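Reading time: 3 minutes

Community Supper Returns to Multville Hall

The Multville Neighborhood Association will hold its annual summer supper at Multville Hall on Saturday evening, two weeks after the publication of this issue. Doors open at 5 p.m. and the meal is served at 6. All residents of Multville and Clunencombe are welcome, and membership in the Association is not required.
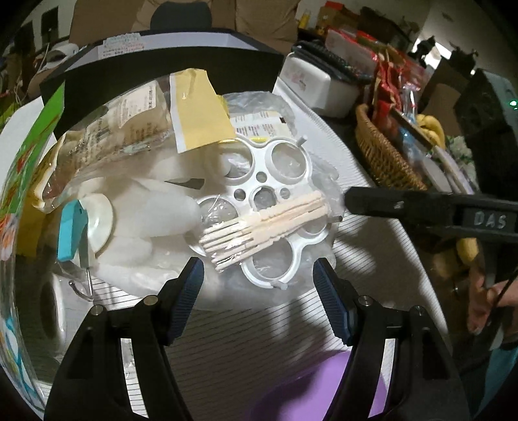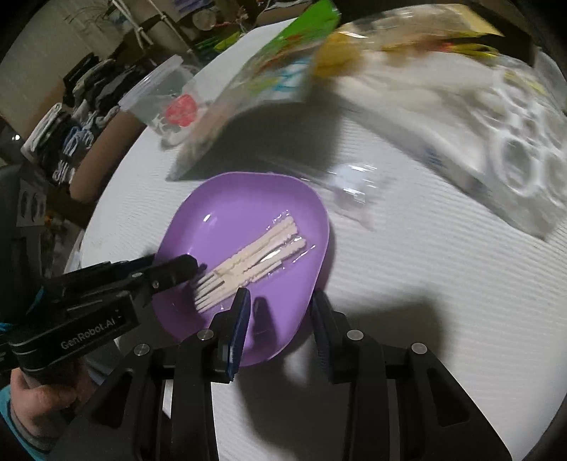 Supper supplies: a clear bin of packaged items, and wrapped white forks on a purple plate.

Last year's supper drew 322 residents, the largest attendance since the event moved indoors. The Association has accordingly revised the seating plan. Meals will be served in two rooms, with the main hall reserved for parties of five or more and the Haddadin Room set aside for smaller groups and for guests who prefer a quieter table. Both rooms are on the ground floor and may be entered from the parking lot without stairs.

Tickets are $5 for adults. Children under 12 eat free but must be included in the reservation so that the kitchen can plan portions. Reservations may be made at the Association office during regular hours or by returning the slip mailed with the spring dues notice. A limited number of tickets will be held for sale at the door.

The menu consists of baked chicken, a vegetable lasagna, green beans, potato salad, rolls, and fruit. Guests with food allergies are asked to say so when reserving. Residents who wish to bring a dessert to share should label the dish with their name and a list of ingredients, and deliver it to the side door by 4:30 p.m. Desserts that need refrigeration cannot be accepted this year — the second refrigerator has been taken out of service and its replacement has not been scheduled.

Proceeds from the supper support the Vudwood Path fund, which pays for gravel, drainage work, and signs along the walking route between the hall and the Clunencombe playground. The fund stood at $2,227 at the close of the last quarter. The Association expects to repair the low section near the footbridge first, as it has been under water after each heavy rain this spring. The remaining work will be put out for bids in November.

Parking at the hall is limited. Guests who are able to walk are encouraged to do so, and overflow parking will be available on the grass behind the library until 9 p.m. Vehicles may not be left along Haddadin Lane, where the fire access must remain clear.

Help is still needed with setup on Saturday morning and with cleanup after the meal. Each shift lasts two hours, and 20 places remain open. Students who require service hours for school may have their forms signed at the end of the shift.

Questions about reservations, menu items, or shifts should be directed to Teresa Adamczyk, Events Coordinator, at the Association office. Containers left behind after the supper will be kept at the front desk for one month.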